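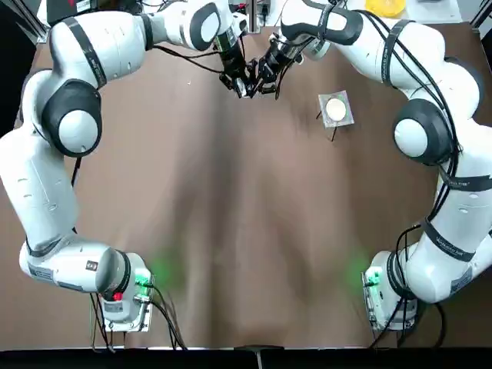
Brendville Table Swap Returns in January With More Chairs, Fewer Rules and One Very Long Waiting List

BRENDVILLE – The Brendville Table Swap, the town's yearly chance to get rid of a dining table without selling it to a relative, will be back at the Trera Street Hall in January. Doors open at 9 a.m. Coffee will be ready at 9:15, as it has been every year despite repeated promises about 9.

The idea has not changed. You bring a table you no longer want. You leave with one somebody else no longer wanted. No money changes hands, apart from the parking meters, over which the organizers have no control and about which they have written several letters.

Last winter 300 households took part, up from 18 in the first year, when the whole event fit into a church basement and two of the tables did not fit back out. Those two have since been adopted by the church.

"People think they are coming for a table," said Cleiton Amaral, who founded the swap after inheriting three of them in a single spring. "Mostly they are coming to find out what everyone else on their street has been eating off. I include myself. I walked past a neighbor's house for nine years wondering, and it was glass. I would never have guessed glass."

New this year: the Leg Desk

Wobble was the top complaint on last year's comment cards, followed by the coffee and a gentleman's singing. In response, the swap is adding a Leg Desk by the east entrance, run by Thaddäus Frei of the furniture repair shop Plattner. Frei will tighten, shim and glue on the spot. He will also give opinions on varnish, whether or not they are requested.

"A folded beer mat is a fine thing for one evening," Frei said. "I have seen beer mats that were older than the marriage. Bring me the table and leave the mat at home."

Repairs at the Leg Desk are free for any table entered in the swap. Replacement hardware is charged at cost. Chairs will be looked at after 2 p.m. if the line allows, and rocking chairs will be looked at with sympathy.

How it works

Tables are checked in between 9 a.m. and 11 a.m. Each one gets a numbered tag and a card on which the owner writes a short history. Owners are asked to be truthful about burns, water rings and anything carved into the underside. The cards have become a draw of their own, and last year's favorite, which read in full "It was his mother's," was still being discussed at the spring plant sale.

Viewing runs until noon, when swappers are called up by ticket. Tickets are drawn at random from a soup tureen. There is no trading of tickets, no holding of tables by lying across them, and no sending in children to cry. All three have been tried.

Tables left over at the end of the day go to Grurkska, the furniture bank on the edge of town, which passes them to people setting up a first home. The swap has sent Grurkska 700 pieces since the two groups began working together, counting chairs, benches and a piano stool whose owner has asked us to keep an eye out for the piano.

What we can and cannot take

Dining, kitchen, coffee and side tables are all welcome, as are desks that can pass for tables. Folding tables are accepted if they still fold, or if they have stopped folding for good. The troublesome ones in between, which fold when they feel like it, should go to the Leg Desk first.

We cannot take pool tables. We know it has "table" in the name. We have had the conversation.

Marble tops are fine provided you bring the people needed to lift them and those people stay until the end. Last year's marble top came with four strong nephews at check-in and none at pickup.

Getting there

The loading bay behind Trera Street Hall will be open all morning, one vehicle at a time. Drivers should unload, wave and move on. Roof racks are allowed, but please use actual straps. A hand holding the table through an open window does not secure anything, however firm the grip.

Registration is open now at the hall's front office and costs nothing. The waiting list for late entries currently consists of a single household, but its entry form lists 11 tables and runs to several pages.

About the Brendville Table Swap

The Brendville Table Swap is a nonprofit event held every January. It covered its costs last year with $2,685 in donations and the proceeds of a cake stall, which has asked to be described as well regarded.

Press contact: Cleiton Amaral, Brendville Table Swap, Trera Street Hall. Please call before 8 p.m. Interviews can be arranged on the day, and reporters are welcome to bring a table.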